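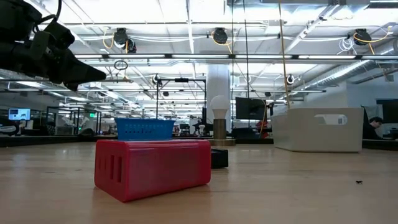
Visit to the Nulwood open afternoon

Filed under: Out and About / Robots & Automation
Reading time: 4 min

Nulwood opens its robot hall to visitors once a year, in July, and this time I managed to get a place. The building is on the Petport estate, past the tyre depot and left at the second roundabout. If you come by bus, get off at the depot and walk back. The stop after it is on the far side of the dual carriageway and there is no crossing.

Sign-in was at 10. There were 69 names on the list for the day, split into groups, and mine was taken round by Xuelian Xiao, who works on the handling side. We were given a badge and a short safety talk. The main point of it was to keep bags off the floor and stay behind whoever was leading.

The hall is one long room with the roof structure left open and painted white. Power comes down from cable reels on the ceiling, which keeps the floor fairly clear to walk on. The glass-walled cells are towards the back and the open benches are nearer the front. People were at their desks while we were there and mostly carried on with what they were doing.

We spent longest at one of the open benches. It has a black arm over a wooden table, and the work is picking up and moving ordinary containers: a red plastic box with slots in the side, a blue basket, a big white bin. I had expected machined parts, or at least cardboard cartons. Xiao said household plastics are harder than they look. The walls are thin, the shapes vary from one maker to the next, and a slot that looks like a good place to grip may be too narrow for the finger to get into. A shiny surface can also confuse the cameras when the ceiling lights are on, and they keep the lights on deliberately, as a customer's site will have lights too.

She ran the task for us twice. The first time the arm took hold of the red box, lifted it and set it down inside the white bin without trouble. On the second run she had turned the box a little, and the arm came down, stopped short and went back up. She let it try again and it got there. It is slow. A person would have cleared the table in the time it took to do one box, and she said so herself before anyone asked.

Somebody in our group wanted to know how the arm decides what to pick first when one thing is partly behind another. The short answer was that it takes whatever it can see best, and then looks again. A longer answer followed, most of which I did not write down.

After that we had a talk from Yolotzin Chávez in the meeting room upstairs. He covered Doltaveo, the software that plans the arm's movements, and a project with a warehouse firm called Xiong. The Xiong work is still at the trial stage – 2 sites, returned goods only. He was open about the failures. Lids are a problem, and so is anything with a loose handle. I would have liked more on what happens to the people who sort returns now. He was asked, and said the trial sites had kept the same staff on, but he did not want to speak for Xiong beyond that.

Tea and biscuits afterwards, and a table of leaflets. The toilets are by the front entrance and there is a lift to the meeting room. The walk round is all on one level. Children under twelve are not allowed in the hall, which the booking page could make clearer, as one family had to wait in reception.

Booking for next year is through the Nulwood site and opens in spring. It is free. I would go for a morning group if you have the choice, as the afternoon ones were fuller and the hall gets warm.

Last updated: July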